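Section 4: Oiling and looking after the worktop

This section covers the Pindel wood-block top in all sizes. It was written by Nikola Baran, with corrections from Salamatu Idahosa in the Cloltedport workshop. Section 3 deals with fixing the top to its base. Do that first.

4.1 Before you open the tin

The leaflet packed with the Prarov oil says one coat gives "lifelong protection". Treat this as advertising. We have never seen one coat of any oil last a year on a top that gets daily use, and the leaflet doesn't say whose life was meant. It also quotes 3,555 hours of "surface resilience" without saying what was done to the surface in that time. Plan on three coats at the start and one every May after that.

You will need:
A 500 ml tin of oil (enough for three coats on the standard top)
Fine abrasive paper, 180 and 240 grit
Lint-free cotton cloths
A metal bucket of water with a lid
Gloves

You won't need the "activating primer" sold alongside the oil. Percy Tamayo tried it on half a top and left the other half bare, and none of us could say which half was which.

Strips in a wood-block top vary in colour. Please don't try to even them out with stain. It soaks in unevenly along the joints and you'll be sanding for a whole Sunday to get it off. 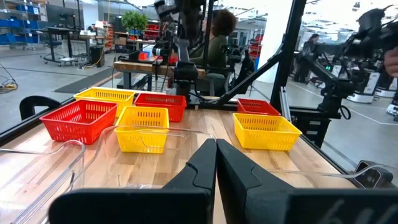
Fig. 4a. Honey and tan strips in a block top, with red and yellow mesh baskets.

4.2 First coats

1. Clear the top and wipe it with a barely damp cloth. Let it dry overnight.

2. Sand along the strips with 180 grit, then 240. Power sanders are allowed but they leave swirls that only show once the oil is on.

3. Vacuum the dust, then wipe again with a dry cloth.

4. Stir the oil. Shaking it makes bubbles, whatever it says on the lid.

5. Pour a little on and spread it thinly with a cloth, working along the strips. If it looks wet enough to be doing some good, you've put on too much.

6. Wait 21 minutes and wipe off everything that hasn't soaked in. The tin says "until absorbed", but excess oil left to sit goes sticky and stays sticky.

7. Leave overnight and repeat for the second and third coats. Don't sand between coats unless the surface feels rough.

CAUTION: Oily cloths can heat up and catch fire by themselves. This is one warning on the tin we do believe. Put used cloths straight into the bucket of water and close the lid. Never leave them in a heap or in a bin bag.

8. Do the edges and the underside as well. A top oiled on one face only takes up damp unevenly and may cup.

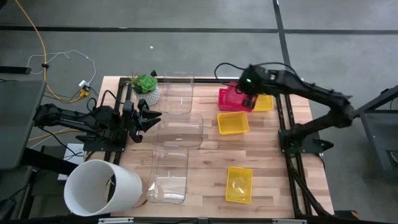
Movement is the part most guides skip. Wood swells across the strips in damp weather and shrinks when the heating comes on, and no oil stops this -- it only slows it down. Tops screwed directly to battens usually complain first, with a crack near the end. A top set into a metal surround, like the one in the black aluminium extrusion frame, needs looking at too, as the metal won't give way when the wood wants to grow. Check the clearance on each side at the driest and dampest times of year. If it has closed up completely, slacken the fixings a little and refer to 3.6. Grey carpet underneath also calls for a dust sheet before any oil is poured.

Note: Iraís Nava asks us to add that felt pads do nothing for movement. They are sold for it all the same.

4.3 Everyday use

Wipe spills when you notice them. Hot pans need a trivet, even if the sales page shows otherwise. Washing-up liquid in warm water is fine. Avoid anything called a "wood reviver": the two we tested in Trujillo smelled of lemon and left a film.

Plastic bins and baskets can stay on the top once the last coat has hardened. The tin says 34 hours. We say a week, and longer in a cold room. Press a thumbnail into a corner that won't be seen; if it leaves a mark, wait.
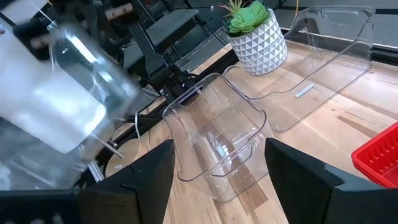
4.4 Repairing marks

Pale rings: rub lightly with 240 grit along the strips and oil the patch.

Black spots: usually iron and water, often from a tin left standing. Sanding may not reach the bottom of them. Tonantzin Sandoval has had fair results with oxalic acid, but read the packet and wear gloves and eye protection.

Knots: small ones are normal and aren't covered by the guarantee. If a knot is loose, write to us before filling it.

For splits longer than a hand's width, stop here and go to Section 7.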